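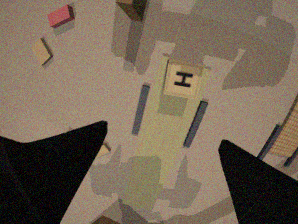

Figure 2. Rendered view of a pale, fine-speckled floor with scattered objects and soft shadows.

4. Floor finish and how often people sweep

4.1 Why finish and not material

Earlier work on home cleaning mostly sorts floors by material - wood, tile, carpet, sheet goods. Fine for asking how long a floor lasts. Less useful for asking when a person decides it is dirty. Our diary keepers hardly ever named the material. They wrote "the light floor" or "the dark one in the hall". So we sorted by finish instead: plain light, plain dark, speckled light (the general type in Figure 2), and patterned. Mixed rooms went with whichever finish covered the larger area.

One problem with this. Speckled floors vary a lot in grain, and our four groups do not catch that. A coarse speckle in a hallway and a fine one in a kitchen are the same group here. We come back to it in 4.4.

4.2 Diaries

Households were signed up through two apartment buildings in Grallbridge, the older Horrocks building and the newer Drovier building across the canal. In all 17 households finished the diary. Each kept it for 30 days, starting in August. The booklet asked for the room, the time, the tool used, and one line on what made the person start. That last line was left open on purpose. A pilot version had tick boxes and people ticked the first one.

After cleaning up the entries we had 1329 usable ones. Entries with no room given were dropped. Entries where two rooms were swept in one go were split. Spot wipes after a spill were kept but coded apart, they follow the spill and not the look of the floor. Coding was done by hand by the first author and checked by Jucélia Arruda, who had not seen the floor finish data at that point. Disagreements were talked through until settled. The last round of coding closed on 9 October 2021.

4.3 What set people off

Three kinds of reason came up again and again. Seeing dirt. Feeling dirt, mostly crumbs or grit under bare feet. And the clock: a set day, guests coming, the end of a meal.

On plain dark floors, seeing came first by a wide margin. Dust and pet hair show up on dark floors in side light, and many entries mention the window or the time of day. "Sun came in, saw it all, got the broom." Plain light floors gave a more even mix. Hair was the usual complaint there, dust almost never.

Speckled light floors went the other way. Seeing dropped off and feeling took over. Several people said they liked the floor for just this reason. Others did not trust it. One Horrocks tenant wrote that she swept by the calendar because "you cant tell with that floor, it always looks the same". Her entries are very regular, nearly the same hour each time, and she is a big part of why clock reasons look high in that group.

Patterned floors we can say little about. Too few rooms, and most were bathrooms, where people mop more than sweep anyway.

Shoes matter too. Households that took shoes off at the door reported more feeling reasons in every group. Makes sense, but it also means the finish effect and the shoe effect are tangled. The Drovier building has more shoes-off homes and more speckled floors both. We could not pull the two apart with a sample this size.

4.4 Limits

Grain size, as noted. Also lighting - we asked which way the main window faced but did not ask about lamps, and a good share of the sweeping happened after dark. Also product. Many homes in the Drovier building had been given a bottle of Flavum floor wash at move-in, and some entries read as if the bottle itself was the reason ("trying to use it up"). We coded these as other.

A diary changes what people do. Some swept more in the first days and then slacked off, which shows up as shorter entries as well as fewer. We did not trim the early days. A version of the counts without them gives the same order of reasons in each group, though the gap between seeing and feeling on speckled floors gets smaller.

And we never measured how much dirt was on any floor. The diaries tell us when people noticed, or thought they should. Whether a speckled floor is dirtier by the time it gets swept is a differnt question and needs a different study, with dust samples taken at fixed times and not by the tenants.

4.5 Link to the interviews

The follow-up interviews in Section 5 pick up two threads from here: trust in the look of a floor, and who in the home notices first. The second was not in the booklet at all. It came up in the margins, mostly in homes where two adults shared the diary and wrote in different pens.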